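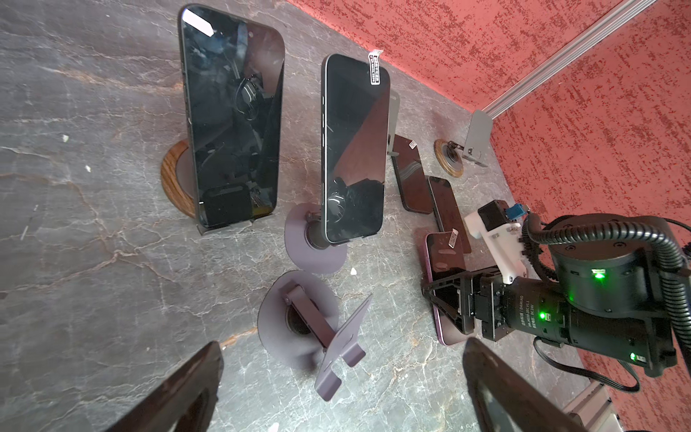 Figure 1. Phones and stands on the marble-patterned table, some stands still empty.

Desk Stands for Phones: Does the Base Matter?
Project report, Product Design 2, group 4
Clorkau Technical College

1. Background

Our task was to pick an everyday object that costs little and is sold in many near-identical versions, and to find out whether the differences between versions matter in use. We chose the desk stand for phones. Most of us own one. All of us had complaints about it, mainly that the phone slides, that the stand tips back when you tap near the top of the screen, or that the charging cable has nowhere to go.

The work was done in May in the ground floor workshop. The budget was 60 euros and we spent nearly all of it on stands. The phones were old ones from the college's parts cupboard and did not need to work.

2. What we tested

The stands in the test have the same basic layout. There is a round disc base, an arm or neck, and a flat plate that the phone leans on. They differ in the base. Some have a gray disc and some have a wooden one. In Figure 1 two phones are standing up, one on a stand with a wooden base and one on a stand with a gray base, and the nearest empty gray stand has its plate tilted so that the hinge and the bent lip can be seen. The lip is the part that carries the weight of the phone. Phones waiting their turn were laid flat on the right side of the table.

In this report we call the gray-base type Gestus and the wood-base type Lundus. These are our own working names and were used on the score sheets.

3. Method

Each stand was put through the same three tasks.

Placing. A person stands at the table, picks up a flat phone with one hand and puts it on the stand. The task counts as clean if the phone stays where it was put and the stand does not move on the table. Every member did this with both types until we had 100 placements for each.

Tapping. With the phone upright, a person taps the top third of the screen the way you would to close a notification. We noted if the plate tilted back or the base lifted.

Removing. The phone is lifted off with one hand and laid flat again. We noted if the stand came up with it or had to be held down.

We did not measure force. We had planned to use a spring scale, but the one in the workshop only starts reading at a level well above what a finger tap gives.

4. Results

Placing went well with both types. Gestus had 94 clean placements and Lundus had 91. Most of the failures were the same mistake, where the bottom edge of the phone came down on the front of the lip and not behind it. This happened more when the plate was set nearly upright. Tilting it back a little made the lip easier to find.

Tapping showed a clearer difference. The Gestus hinge gave way slightly on several taps and had to be reset by hand. The Lundus plate kept its angle, but the base slid backward on the smooth tabletop. Putting a sheet of thin rubber mat under it stopped the sliding.

Removing was the weak point of both. If the phone was pulled forward before it was lifted, the lip caught it and the whole stand came along. People learned to lift straight up after a few tries.

5. Weight

We weighed a stand of each type on the kitchen scale. The Gestus stand came to 159 grams. The Lundus stand was lighter, and we think this explains most of the sliding. We cannot be sure, as the undersides also differ.

6. Problems during the work

The first round of scores was thrown out. We had let each person choose their own plate angle and the numbers could not be compared. For the second round we cut a cardboard wedge and set every plate against it before each run.

The Dimitriou handbook on workshop testing suggests a rest between sets and we started doing this in the second round. Scores at the end of a long set had been getting worse with both types, so tired hands were probably part of it.

7. Conclusions and further work

For a desk where the phone is tapped often, we would choose the wooden base with a rubber pad added. For a phone that is mostly looked at, either type will do. The lip should be deeper on both. A next group could print lips in several depths and repeat the placing task with the same wedge, which is in the drawer under the table with the score sheets.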